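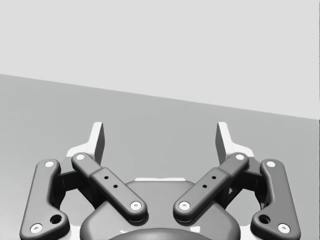
Last changed: January, 6:15 p.m.

The Cold Room at Clisow

The alarm threshold on the second refrigerator was set to 8 degrees Celsius with a delay of 15 minutes. If the probe read above the limit for less than that, the event went into the log and no bell rang. Loukia Alexiou had not chosen the delay. It was in the manual, and the manual had been written before she was hired.

She read the log on paper. The district had software for this, but the software showed a daily minimum and a daily maximum, and the printout showed every reading. On the printout the second refrigerator rose at 2:40 in the morning, stayed up, and came back down before the delay ran out. It did the same the next night, and the night after.

The second refrigerator held Leklow. Leklow was an injection for inflamed joints, given every other week, supplied in cartons of two syringes. The label said to store it between 2 and 8 degrees and not to freeze it. A separate sheet, which the distributor sent on request, allowed a single period at room temperature. It said nothing on the subject of small periods, repeated.

She wrote to the distributor and asked whether excursions were cumulative. The answer came from a person at the Ladis office who thanked her for her interest in product quality and attached the sheet she already had.

She wrote again, shorter. The second answer said that the question had been passed on.

In the meantime there was the matter of what to do with the cartons. The procedure gave her two categories, usable and quarantined. A carton was quarantined if an alarm had sounded. No alarm had sounded. She read the paragraph twice and then moved the cartons to the first refrigerator, which was not a category, and put a sheet of yellow paper on the shelf in front of them with the word WAIT on it.

Five patients in Clisow were on Leklow. She pulled their cards. Four had nothing on them but collection dates and initials. On the fifth, in her own handwriting, was a note from the autumn: pt. reports less benefit, mornings worse, referred back to physician. The physician had raised the dose. She remembered the man, who had trouble with the clip on the cooler bag and had let her close it for him.

It did not prove anything. People on these drugs often lost the benefit after a time. The body made antibodies against the drug, and the drug stopped working, and the physician tried another. She had explained this to patients across the counter, in those words.
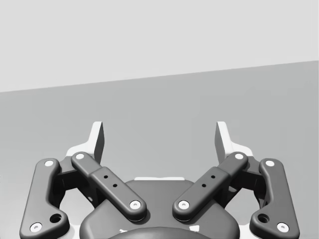
At 2:30 the following morning she was sitting in the cold room on a step stool with her coat on. The probe display read 4.6. The compressor was running. At 2:38 it stopped, and the fan stopped with it, and a small amber light came on near the hinge that she had never seen lit in the daytime.

The display read 5.1, then 5.9. She wrote down each figure with the time next to it. At 8.0 she looked at the bell, out of habit. At 8.3 she put her palm flat on the door, which told her nothing. The defrost cycle ended at 2:52, the fan started, and the figures came down more slowly than they had gone up.

She turned the page and wrote out the setting as she found it: defrost, scheduled, every six hours. The one at 2:40 was no different from the others. By day the door was opened often enough that frost and warm air made a mess of the curve, and she had taken the daytime peaks for the door. She went back through the printout with a pencil and marked the rest of them.

It took until 5. The first one she could find was from before the autumn.

She filled out the incident form. Under "Product affected" she wrote Leklow, all cartons, and the lot numbers. Under "Alarm sounded" she checked No. The form then instructed her to skip to the signature. She wrote in the margin instead, and when the margin was full she attached a sheet.

The first bus from Tô stopped outside at 6. Two women got off and walked toward the hospital laundry. She changed the word on the yellow paper, went out to the front, and put the five cards in order of who would be awake.

The man with the cooler bag answered on the second ring. He said he was always up at this hour, on account of his hands.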